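Kosska Water Writing Cloth, square

Product no. 100-9
In stock at our Istville store

With this cloth you practice the brush without ink. You dip the brush in clean water, write, and the strokes show dark on the surface. After some minutes they fade and you can start again. Please do not use ink or colored water, the stains will stay.

The grid has diagonal and cross guidelines in each square, so beginners can find the center of the character more easily.

Dry it flat before you roll it. Brushes and rack are sold separately. 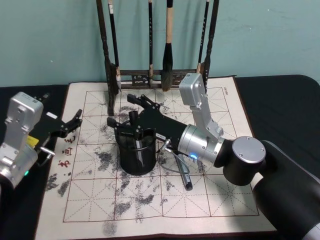
Text: Drahomíra Baláž, 3 April 2019

Delivery takes 2 to 8 working days. For school orders please write to us first.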